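Ticket: Gripper comparison, Kioko vs. Ilten -- Kioko drops picks near the bin wall
Project: Nonside
Opened by: Mwajuma Kariuki
Opened: 15 February 2023
Status: Waiting on parts

Mwajuma Kariuki wrote:
Same arm, same bin, same controller settings. The Ilten gripper missed 2 picks out of 10. The Kioko missed 6, nearly all of them close to the wall, where it closes early and comes up holding air with great confidence. I have swapped the fingertips and rerun the zero routine. No change, except to my mood.

Salim Tanui wrote:
Is the cable bundle pulling on the wrist when it reaches in? The October build had more slack. Also check that the close delay is still 500 ms. The Plemolholm installer likes to put it back to default and keep quiet.

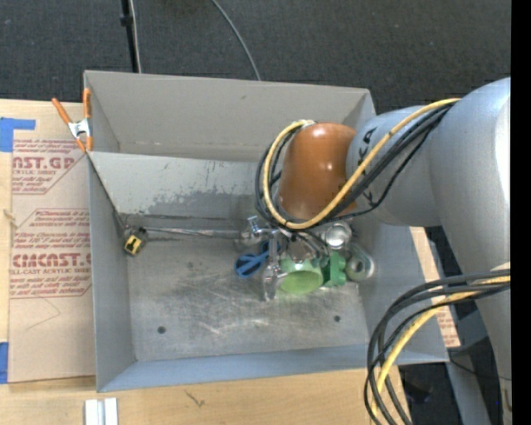

Mwajuma Kariuki wrote:
Delay was at default. Of course it was. Set it back to 500 and the early closing stopped, so I owe the fingertips an apology. Wall picks are better but still not level with the Ilten, and scissors remain a coin toss with either one.

I also retied the cables at the wrist. Can't say it helped, but they look less like they're plotting something.

Salim Tanui wrote:
Leave the ticket open. Shorter fingers for the Kioko are on order -- rerun the wall picks when they arrive, and please screenshot the delay before you start.

Mwajuma Kariuki wrote:
Will do. Before and after.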